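Riis Street Tenants Association
Minutes of the General Meeting
29 October 2026

Chair: Baltasar Farías
Quorum was confirmed and the meeting opened in the ground floor laundry room.

1. Previous minutes
The May minutes were approved with one correction. The new bike rack belongs to 128 Riis Street, and the minutes had it next door.

2. Heating
The landlord's agent, Plestard Management, has written that the boiler will be serviced before the first cold spell. Members on the top floor reported radiators that stay cold at the far end. The agent has asked for a list of apartments affected. Names go on the sheet by the mailboxes. Anyone who has already called the agent should still sign, as the calls do not seem to be logged.

3. Kitchen replacements
The agent plans to replace stoves and wall cabinets in the rear apartments first. Tenants will get written notice before anyone enters. Members asked whether they could keep a stove they had bought themselves. The agent has not answered this and the chair will ask again in writing.
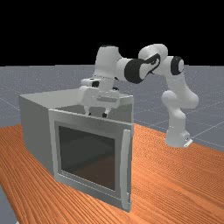
A member from the rear stairs asked who pays if a floor is scratched during the work. Under the lease it is the landlord, but tenants are advised to take photos of their floors beforehand and keep them. It was agreed to ask for work to stop at 5 p.m.

4. Money
The account stands at $2,022. Dues have come in from over 70 households. The bill from Bineck Printing for the fall newsletter was approved for payment. A motion to raise dues was put forward and withdrawn.

5. Front door
The lock sticks in damp weather. Miltik Locksmiths looked at it and quoted for a new closer and strike plate. The quote was passed to the agent. Motion to pay for it from association funds if the agent refuses: carried, 2 against.

6. Other business
Strollers are being left on the second floor landing again. A note will go up. The request for a second recycling bin is held over to the next meeting.

Action items
Farías: letter to Plestard on stoves, floors and working hours.
Farías: note about strollers.
All members: sign the radiator sheet.

Meeting closed at 8:40 p.m.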